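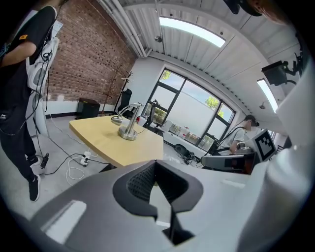
Exposed brickwork

Exposed brickwork is masonry left without plaster, render or cladding on its visible face. The term covers walls built to be seen, known as facework, and walls stripped of an earlier finish. Interior examples are common in converted warehouses and mills.

Materials

Facing bricks are sorted for color and edge quality. Common bricks, used where plaster was planned, vary more in size and may be chipped or underfired. Red and brown tones come mainly from iron oxide in the clay. Older walls were usually laid in lime mortar, which is softer than the brick and lets moisture escape through the joints.

Removal of plaster

Plaster is taken off by hand with a bolster and hammer. Sandblasting can destroy the fired skin of the brick and is generally avoided. Loose joints are raked out to a depth of at least twice their width and repointed.

Defects

Efflorescence is a white deposit of soluble salts left as water evaporates. It is brushed off dry. Spalling, the loss of the brick face, often follows repointing with hard cement mortar.

Painted bases

The lowest courses are sometimes painted to resist scuffing. Vapor-permeable paint is preferred on solid walls.

See also: Brick bond; Pointing; Rising damp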